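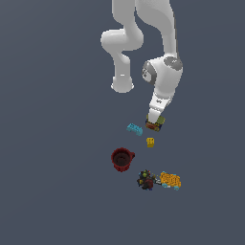

Overhead view from the sim, arm mid-grasp with the bricks, the mug and the toys still on the surface.

1/ I've spent most of the time since July on the grasp planner for our clutter-clearing setup. It's September 2023 and the thing is finally in a state where I can write down what changed. Long thread, mostly about software plumbing. Numbers are from simulation only.

2/ Setup: one arm, a parallel gripper, a flat surface, a random handful of small objects dropped on it. The task is to pick them all up one at a time. There's a fixed overhead camera and a wrist camera. No object models at planning time. The planner gets depth and a segmentation mask and has to work with that.

3/ The stack has three parts. Uibo is the perception node (masks and point clouds). Rivard is the planner (grasp candidates, then arm motion). Pandham is the test harness that builds scenes, runs them and keeps the logs. Naming was done at different times by different people and it shows.

4/ Where we started in July: the planner sampled grasps on every mask, scored them, took the top one and asked for a motion plan. If the motion plan failed it took the next one. If that failed, the next. There was no limit on this.

5/ On a bad scene it would go through hundreds of candidates before it found one the arm could reach. I have a log with 3389 motion planning calls for a single pick. The pick worked, which is why it took so long to notice. The harness only reported success or failure and this counted as a success.

6/ First change, then: Pandham now logs planner calls and wall time per pick and flags anything over a budget. Took an afternoon. I should have done it before anything else.

7/ Second change was to check reachability before scoring. We precompute a coarse map of which wrist poses have an IK solution, and throw out any candidate that lands in an empty cell. It's a lookup, so it costs close to nothing. Most of the junk goes away right there.

8/ The map is conservative near the base of the arm. You lose a few good grasps on objects that sit close in. I tried a finer grid and it helped a bit, but the file got big and loading it slowed down every test run, so I went back to the coarse one.

9/ Third change: collision checks for the fingers against neighboring objects. We used to check the gripper against the full point cloud with a fixed padding. With small toys close together the padding closes every gap and you get no candidates at all.

10/ What we do now is check the open fingers with thin padding along the approach direction and normal padding everywhere else. The fingers can go down between two objects that are close, as long as they go straight down. If they have to come in at an angle, the normal padding applies.

11/ This is also where the wrist camera earns its place. From overhead, two objects with a small gap between them often come out as one blob in depth. Up close the gap is there and you can plan into it.

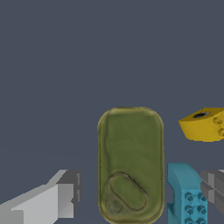

12/ So the planner now runs in two passes. Pass one picks a target from the overhead view and moves to a pose above it. Pass two takes a wrist view, re-segments, and replans only the last part of the motion. If pass two finds nothing it backs off and marks that target as "try later."

13/ "Try later" matters more than I expected. The old planner would keep going back to the same hard object. Now it goes and clears the easy ones first, and by the time it comes back the hard one usually has more room. No learning involved, just a list.

14/ One bug from this. When an object got nudged during a pick, Uibo gave it a new ID, so the list still held the old ID and the planner treated the object as fresh. It would try the same bad grasp, nudge it again, get a new ID again, and so on. We now match by position and mask overlap between frames and carry the ID over when the match is good.

15/ Segmentation on close-up views was its own problem. Once something fills a lot of the wrist view, part of it is usually past the border. Uibo was treating the image border as an object edge, and the planner would then put a finger on an "edge" that was really the middle of the object.

16/ Fix: any mask that touches the border gets those border pixels tagged as unknown, and grasp candidates can't use unknown pixels as contacts. Small code change. It took out a whole class of failures I'd been blaming on friction settings.

17/ About friction, for the people who always ask. Yes, the sim contact model is generous. Yes, some grasps that hold in sim will slip on hardware. We run every scene at two friction values and only count a pick if it holds at the lower one. That doesn't make it real, but it keeps me from tuning to sticky fingers.

18/ Results. The test set is 300 scenes, same seeds for every version. The July planner cleared 155 of them completely. I'm not going to post the current number until the rerun with the ID fix is done, because the last full run was before it. It's higher. I'll put it in this thread when I have it.

19/ A scene only counts as cleared if every object leaves the surface. Drop one and fail to recover it, and the scene fails. Some groups report per-pick success, and that number always looks better. Check which one you're reading before you compare anything.

20/ What still fails, most common first. Mugs, when the handle is the only thing in reach. The planner likes handles because they're thin, and then the mug swings during the lift and hits something. I'm adding a term that penalizes grasps far from the estimated center of mass.

21/ Next, toys made of lots of little parts. The mask comes back in pieces and each piece gets planned as its own object. Sometimes that's fine, since pulling on any piece brings the whole toy along. Sometimes it brings the neighbor along too.

22/ Last, anything flat lying right on the surface. Two-finger gripper, no edge to get under. I don't have a plan for those beyond pushing them around, and pushing isn't in the planner yet.

23/ On tooling: the most useful thing I wrote this summer is the replay script. Every pick saves the scene state, both camera views, the candidate list and the scores. You give it a scene seed and a pick number and it opens everything at the moment the planner made its choice. You can change a parameter and see what it would have picked.

24/ Before that I was rerunning whole scenes to look at one bad decision. With replay it takes around 5 seconds to get back to it. If you only copy one thing from this thread, copy that. Dump the state before the decision as well as the outcome.

25/ The logs get large. We keep full state for failed picks and for a small random sample of good ones. The random sample is there so we catch picks that worked by luck, like the one in post 5.

26/ A question I got in DMs: why not train a policy end to end and skip all this? We may. The people at Gindale are working on one and they use our harness for evaluation. I like having a planner I can step through, and their policy needs something to be compared to anyway.

27/ Another one: does the replanning make it slow? Per pick, yes, there's an extra stop above the object. Per scene it's faster, because there are fewer retries. The stop itself is short. Most of it is waiting on the segmentation node, and I haven't tried to speed that up.

28/ Also asked: can the wrist view replace the overhead camera? I tried it. You need several views to cover the surface and the arm spends a lot of time just looking around. With a fixed camera available I don't see the point. On a mobile base it'd be a different answer.

29/ Code status: the harness and the replay script will go up first. They don't depend on much and I've cleaned up the configs. The planner comes after I pull out some hard-coded paths. Uibo isn't mine to release, but the message format is documented and you can plug in your own masks.

30/ Next up is the center of mass term, then the rerun, then pushing. Hardware after that. If you have a good way to estimate center of mass from one partial view of a hollow object, please reply. What I have now treats a mug as solid and I know that's wrong.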